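Storage and Moisture in Rented Student Rooms
Project report, Housing and Home Studies
Alper Kurtuluş and Nevzat Ateş

1. Background

Many students in Matheson rent furnished rooms in older houses. The furniture comes with the room and usually stays where the landlord put it. We wanted to find out whether the position of large furniture has an effect on damp and mold, and what tenants can do about it without spending much money.

The project ran through the fall term and the last readings were taken in December.

2. Method

We used two houses, one on Jultberg Street and one on Clerketti Lane. Both have brick outside walls with no added insulation. In each house we placed humidity loggers in a bedroom, with one logger on the desk and the other behind the largest piece of furniture. The loggers saved a reading every hour. After removing readings from days when a battery had failed, we had 305 hours in which all the loggers worked.

We also asked the tenants to write down when they opened windows, ran the heating, or dried clothes indoors.

3. Results

The air behind the furniture was more humid than the air at the desk in both bedrooms. The gap was largest early in the morning, before the heating came on. It was small in the afternoon.

Drying clothes indoors raised the readings for the rest of the evening. Opening a window for a short time brought the desk reading down quickly, but the logger behind the furniture was slow to follow. In the Jultberg Street room the tenants pulled the furniture a hand's width away from the wall halfway through the project, and after that the two loggers stayed closer together.

4. Discussion

Our results fit what we read in the course material. Warm room air reaches the cold wall, cools down, and cannot move away easily when something large is pushed up against it.

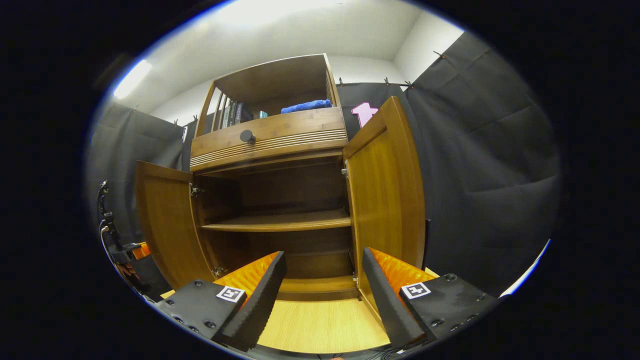
What is kept inside also matters. Paper and cloth take up moisture from the air, and a full shelf against a cold back panel dries slowly. We did not measure this, so we can only suggest it as a topic for another group. Nevzat wanted to include a cellar room on Mevum Road as well, but we could not get access in time.

5. Limits

The sample is small and the houses are similar. The tenants' notes had gaps, mostly on weekends. We did not record outdoor temperature ourselves.

6. Recommendations

Leave a gap between large furniture and outside walls. Use inside walls for wardrobes and bookcases if the room allows it. Dry laundry in a room with an open window and keep the door shut. Landlords should check behind furniture between tenants.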